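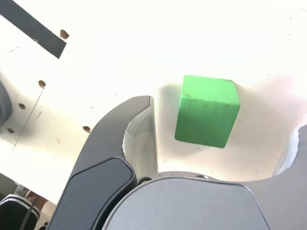
Green wooden cube on a white tabletop. Photo: Judite Veloso

Clakside v Kemanau: my pre-match ground inspection at Floden Park
Walked on Wednesday, January 8, 2025, with Gearóid Egan

A few of you asked for the winter walk-round again after I skipped it for the last cup tie, so I've typed up the whole sheet with my scribbles next to each item. OK means I'm happy with it. FIX means it gets done before the gates open. WATCH means I'll be checking it again on match morning with a coffee in my hand. Ground capacity on the certificate is 3,311 and the away end is 313, same as last season.

PITCH AND SURROUNDS

1. Playing surface free of holes, stones and debris
WATCH. Better than I feared after all that rain! The middle is holding up nicely, but the goalmouth at the Magalhães Road end is soft and you can feel it give under your heel. Gearóid wants to put sand down. I'd like one more dry night first, and we left it there, both of us a bit grumpy.

2. Goals anchored, net hooks sound, no sharp edges
FIX. Posts are solid, I hung my full weight off the near one (not elegantly). There's a cracked net clip low on the left post at the town end, right where a keeper's hand would go. Spare clips are in the blue tub in the kit store, under the old bibs.

3. Portable goals chained when not in use
OK. Locked to the fence, both of them. Whoever trained on Monday night, thank you. Last month I found one lying face down behind the dugouts, and I was not so polite about that.

4. Run-off areas clear, ad boards fixed and padded
FIX. The board nearest the corner flag has worked loose again and rocks when you lean on it. If a winger goes sliding off there at full speed it's going with him. Two new brackets should do it. Also the corner of the camera platform sticks out further than I'd like, so I've asked for foam on it.

5. Dugouts: roof panels, benches, trip hazards
OK. Away dugout still leaks at one end, which is miserable but it isn't dangerous. Sorry, Kemanau.

6. Sprinkler covers flush with the grass
OK. Pressed every one with my boot.

STANDS AND TERRACES

7. Crush barriers firm, no rust through
OK. Gave each one a good shove. There's surface rust on the back row of the home terrace that needs wire brushing and paint, and I'd sooner do that job in June than with frozen fingers.

8. Steps and gangways clear, edges marked
FIX. Yellow paint has almost gone on the steps up to the main stand. You don't notice at two in the afternoon, but come out of there at full time in January with everyone pushing for the parking lot and it's a different story. Benedita Prata has the paint and says she can get to it tomorrow if it stays above freezing.

9. Seats secure
WATCH. Row F has a wobbler. I've taped it off and moved that ticket holder along by one, and yes, I phoned him, and yes, he had opinions about his view.

10. Emergency exits open fully from the inside
OK, after some bother. The double gate behind the away end stuck halfway. Gearóid cleared the mud from the bottom track and it now swings right back. I opened it and shut it until my arms hurt, and I want the steward on that gate to try it again when he comes on duty.

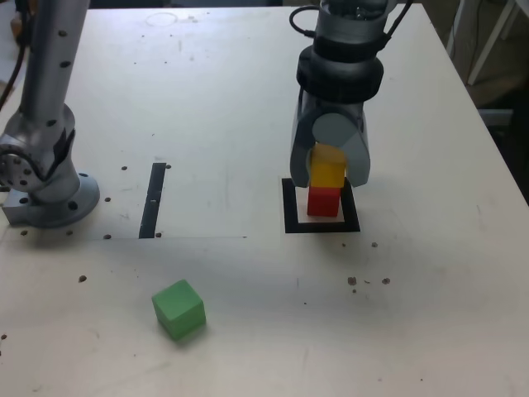 11. Floodlights and emergency lighting
WATCH. Floodlights came up fine, all four corners, though the one by the clubhouse takes its sweet time. The emergency lights under the main stand stayed on for the full 30 minutes of the test. The one outside the ladies' restroom is dim, so I've put in for a new battery.

12. PA heard in all areas
FIX. Tomás Rocha read out last season's lineups while I walked round with my thumb up or down. Thumb up nearly everywhere! In the far corner of the away end he sounded like he was underwater. If we can't get an announcement to that corner then we need a steward there with a loudhailer, and I've written that into the plan for now.

MEDICAL AND PLAYERS' AREA

13. Defibrillator charged, pads in date
OK. Green light showing, pads good. It lives on the wall by the tunnel. Please stop hanging coats on it.

14. Stretcher, blankets, first aid room
OK. Conceição Bettencourt went through the cupboard with me and threw out some very old tape. Room is warm, the sink runs, and the door is wide enough for the stretcher.

15. Ambulance route clear
FIX. Somebody's van was parked across the side gate the whole time we were there. Cones out from 6 on Friday evening, please, and no exceptions for people who know me.

16. Locker rooms: floors, showers, hot water
OK. Mats are back down in the shower area. The hot tap in the away room squeals.

COMMENTS

Tomás Rocha: I can tilt the second speaker toward that corner, need somebody to hold the ladder. Thursday after work?

Me: I'll hold it. Bring gloves, the rungs are freezing.

Benedita Prata: Steps are done up to the halfway landing. Ran out of yellow, picking up another can in the morning.

Gearóid Egan: Clip replaced, board bracketed. I still say sand.

Me: Fine, sand. Just the six-yard box though, and not before I've seen it on Friday.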